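Kassa Opens Second Packaging Plant in Prostton

PROSTTON, July – Kassa, a maker of paper bags and gift wrap, has opened its second plant, on Tornitz Road. The site has 13 employees and runs two shifts. Bags made there will go to bakeries and small shops in 4 states.

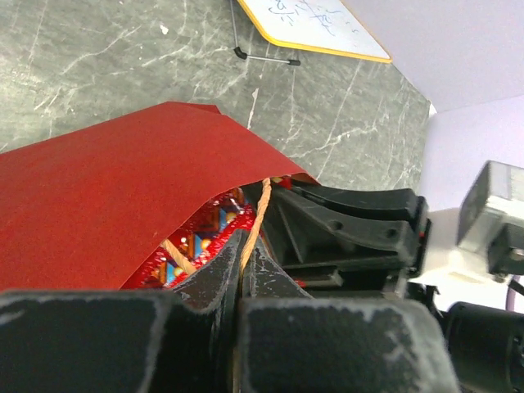
Shop owners had asked for shorter waits on small orders, and one bakery customer said a reorder that used to take 3 weeks would now fit between holidays. Delivery is handled by Fastix.

Orders placed before 2 p.m. are entered the same day. Price lists are available from the Prostton sales office.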